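# Drying rack: down in the sink or across the top of it?

**Posted by Imad Rawashdeh**, 07/01/2019
Kitchen & Laundry board, 2,791 views

Hi everyone! First post here after a long time of reading. We moved into a small apartment in March and I have become slightly obsessed with getting the sink corner right, so forgive the length.

The setup: one stainless steel sink set into a shiny white countertop, faucet at the back, dishwasher right next to it under the counter. I love it. I have never had a dishwasher before and I still get a little thrill when I pull the door down. But a lot of my stuff can't go in it (two good knives, a cast iron pan, my grandmother's glasses), so I need somewhere for those to drip. There is no room for a big rack on the counter, because that stretch of white is also where I chop, roll dough and park the coffee maker.

What I have is a metal rod rack with dark end bars. I keep moving it between two spots and can't make up my mind.

First spot is down in the sink, over by the far wall. It keeps the counter totally clear and I really like how tidy it looks from the door.

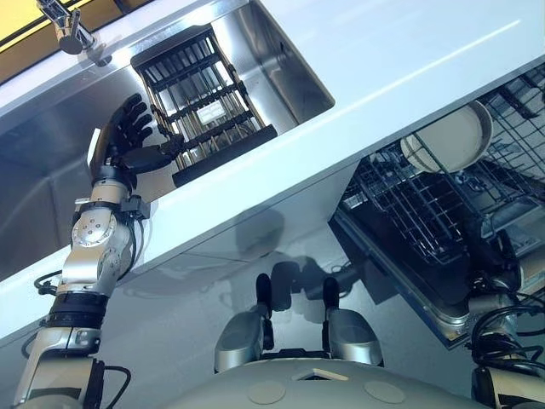

The trouble is that I then have half a sink. Rinsing a plate before it goes in the dishwasher means splashing whatever is already drying, and if I fill the basin to soak a pan I have to lift everything out first. Also the water that collects under it is not so nice by evening.

Second spot is laid across the top of the sink, bridging it from front to back at the right end. The left part stays open for washing, things drip straight down, and I can slide it along a bit when I need to. I did this for most of last week and it was great! Except that it sits higher, so tall glasses end up close to the faucet, and my wife bumped a mug with her elbow on day two. (The mug survived.)

So, which way do you all do it? And three smaller things while I'm here:

- Does a rack sitting on steel scratch it over time?
- What do you clean the rods with? Mine get a chalky film.
- Is there any point in buying a second rack just for the basin? I saw one called a Karnoda that people seem to like, but I'd rather use what I've got.

Thanks so much, this board talked me through my whole pantry and I'm still happy every time I open it.

---

**Joaquín Gaete**

Across the top, every time! I went through exactly this and I'm so glad you asked, because I have Opinions.

The big win with the over-the-sink spot is air. Stuff dries from underneath as well as on top, so glasses come out without that foggy ring at the rim. Down in the basin the air hardly moves – my bowls used to be still damp the next morning. Up on the rim they're done by the time I've wiped the counter and put the leftovers away.

For the faucet problem, put the tall things at the front end and the low things (lids, saucers, the knives lying flat) at the back. If your faucet swings, turn it toward the open side of the sink before you start loading. You'll do it without thinking in a week.

Scratches: steel on steel will leave fine marks if you drag it. Lift it when you move it. I cut little strips from a silicone mat and put them under the bars where they touch the rim, and that also stopped it sliding, which might help with the elbow situation. Mine is an old Pullbridge and the strips have been on there for ages.

The chalky film is just hard water. White vinegar and warm water, half and half, in a tub big enough to lay the rack in. Leave it 50 minutes, scrub between the rods with an old toothbrush, rinse well. So satisfying. Dry it with a towel afterward or the film starts right back up. If any part of yours is painted or coated, try a small spot first, and go shorter on the time.

Here's where mine ended up after all that fussing, and I suspect yours will too: it lives across the right-hand end of the sink, and the left is for washing.

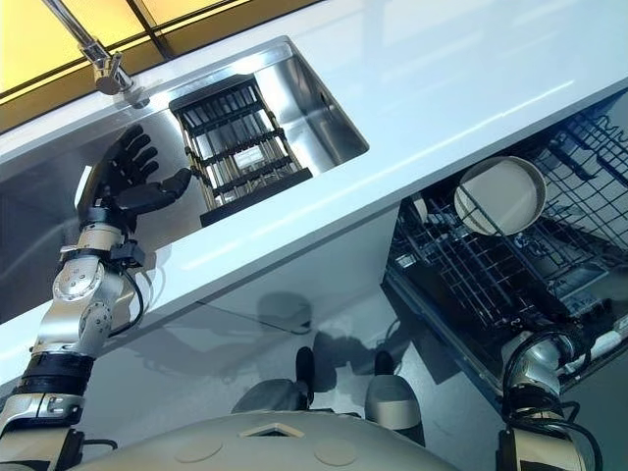 **Ivus** Going to disagree with Joaquín a little. Across the top is fine for light stuff, but I wouldn't put the cast iron up there. Mine sagged in the middle under a skillet and never came back straight. And cast iron shouldn't be drip drying anyway, towel it and put it on a low burner for a couple minutes.

I use both spots. Basin while I'm cooking so I get the counter, then up on the rim after dinner for the real wash. Takes two seconds to move if you do it empty.

No to the second rack. You'd have to store it somewhere.

---

**Imad Rawashdeh**

These are wonderful, thank you both! I did the vinegar soak tonight and the rods look new, I keep going back in to admire them. I checked the ends first and kept it short there to be safe.

Ivus, good call on the pan, I had no idea about the burner. It is now hanging on a hook, nicely oiled. And I'm going to try your switch-after-dinner routine with Joaquín's silicone strips. My wife has asked for the glasses to go at the front left corner of the rack, where her elbow doesn't go, so that's settled as well.

One more if anyone is still reading: what do you do with the sponge? It keeps ending up in the rack with the clean dishes and I'd love a better home for it.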